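**Press release – November**

# Can a robot tidy up after the children yet? Flakside opens its chore trials to visitors

Putting a small trowel in a tub takes a five-year-old a second or two, usually followed by taking it out again. For a pair of robot arms it is still a proper piece of work, and Flakside, the household robotics workshop run by Zutard, would like more people to come and see why.

The workshop has finished its first long run of tidying trials, 1154 attempts in all, using ordinary small things that families leave lying about. Of those, 864 ended with every item where it should be and no help from a person. The team is delighted with that figure and quite happy to talk about the others.

"When I started I thought folding and pouring would be the hard jobs," said Faith Waweru, who leads the trials. "Then we gave the arms a handful of toy garden tools and I spent a month thinking about handles. They're thin, they lie flat, they roll a bit, and once two of them overlap you've got a real puzzle. I love it!"

The garden tool task works with two arms and one teal tub. Light-blue scoops, green leaf-shaped trowels and purple shovels with pink handles are shared between the tub and the worktop beside it, and the arms have to bring them together without knocking the rest out of place. Each arm carries its own small camera close to the gripper, so it can look at a handle from a hand's width away before closing on it.

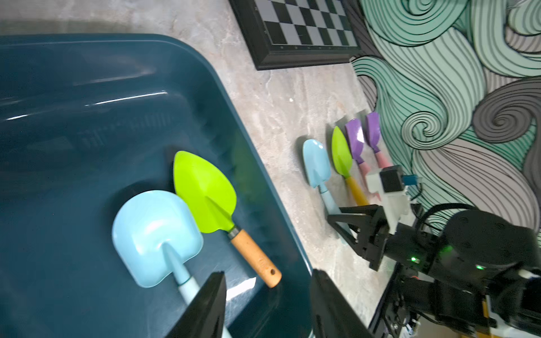

## What the arms can do, and what they can't

The short answer to the question in our headline is "some of it, slowly". Picking up a single tool with clear space on either side is now dependable. Tools lying close together, side by side, are harder, as the fingers need room to get down to the surface. A tool lying partly over another is harder again, and 152 of the failed attempts came down to exactly that: the gripper closed on the top tool and dragged the one beneath along with it.

Shiny surfaces are a nuisance too. A glossy tub throws back bright streaks of light, and a streak beside a pale handle can look a good deal like a handle. Ryan Whiteley, who looks after the cameras, has been collecting awkward reflections for most of the year and now has a wall of printouts by his desk.

The patterned work cell was the idea of Tahmineh Safavi, and it has become the bit visitors ask about most. Kitchens and playrooms have wallpaper, tiles, curtains and drawings stuck up with tape, so she wanted the arms to learn in front of something busy. Swirling waves in mint green, grey and mauve cover the walls, and the floor has a marble look. There are other odds and ends about the cell as well, including a chessboard and a little yellow block, and the arms are expected to leave those alone while they get on with the tools.

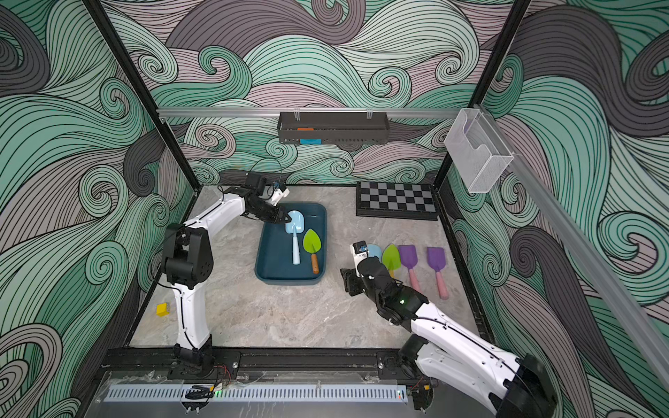
Two arms also have to share the space politely. With both reaching in from the front, one over the tub and one over the worktop, there is plenty of scope for a clash, and the early runs had a lot of waiting about in them. The newer control software, called Wragg, lets each arm plan around where the other is heading. The team thinks this matters as much as grip, as most chores at home are done with two hands.

"People ask me when they can have one," said Barry Bloxham, workshop manager at Flakside. "I tell them to come in and watch for half an hour. You'll see it do something lovely, and then you'll see it miss a shovel by the width of a pencil. Both of those are worth seeing."

## Next on the list

A second run of 448 attempts begins after the winter break. It will use the same kind of tools in messier piles, and will add cutlery and clothes pegs. Results will be shared with Vurska, the partner firm looking at similar jobs on the shop floor, where small parts have to be sorted into trays and put back at the end of a shift. Darren Bunting, who heads the work at Vurska, expects the two teams to run into many of the same troubles.

"A trowel in a tub and a bracket in a tray aren't far apart," he said. "If Faith's lot can sort out the overlapping, I'll be first in the queue."

## Visiting the workshop

Flakside will hold open afternoons from 2pm to 4pm during the second run. Entry is free, and school groups are very welcome. Children may suggest objects for later trials – small, unbreakable and not sticky, please. Places can be booked through the Flakside front desk.

**Notes to editors**

- An attempt counts as finished when all the tools are in the place set for that run, or when a member of staff has to step in.
- Faith Waweru and Tahmineh Safavi are both available for interview. Filming in the workshop can be arranged with Barry Bloxham.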